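Progress report to the Brakadon Fund
Girls' and Women's Football Program, Killgate Town Soccer Club
Report date: 30/08/2023

Status

The program is on schedule and within budget. Two items are behind plan: floodlighting at the Mamovlow ground and the second coaching intake. Both are covered below.

Player registration

We closed registration for the new season with 90 players signed up across the under-12, under-14 and adult squads. The under-12 group is full and has a waiting list. The adult squad is short of defenders and goalkeepers, and we are keeping its registration open until the league deadline.

Fees were held at last season's level, as agreed in the grant letter. Families who asked for help with fees or boots received it from the hardship line. We have not had to turn down a request so far.

Coaching

Eight coaches finished the introductory course and are working with squads. Background checks are complete for all of them. The second intake was meant to start over the summer, but the course provider changed its dates and we moved our group to November. The cost does not change.

We had planned to pair every new coach with an experienced one for the whole preseason. This worked for the younger groups. The adult squad trains late in the evening and it was hard to find cover, so its pairing lasted only part of the preseason.

Grounds and equipment

The Mamovlow pitch was reseeded and came back into use for training in time for preseason. The goalmouth at the road end still drains poorly after heavy rain. We have asked the contractor, Baek Grounds, to look at it again under the original agreement.

Two floodlights on the far side have not been replaced. The parts are on order. Until they are fitted, evening sessions use the near half of the pitch only, and the under-14s have moved to an earlier slot.

New match balls, bibs and portable goals were delivered and paid for. Receipts are in the finance folder sent with this report.

Matches

The under-14s played a short run of friendlies away from home and won two. The adult squad lost its opening cup tie after extra time. Attendance at home games has been steady. We do not charge for entry and do not plan to this season.

Spending

Spending on coaching is below forecast because of the delayed intake. Spending on grounds is slightly above forecast because of the extra seed. We ask for permission to carry the unspent coaching money forward to November. No other change to the budget is requested.

Next steps

Fit the floodlights and return the under-14s to their usual slot.
Run the second coaching intake.
Settle the drainage repair with Baek Grounds.
Send the next report once the intake is finished.

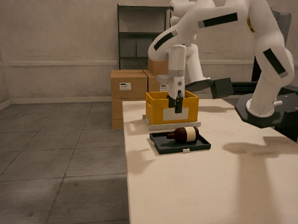 White robot arms over a long, pale table.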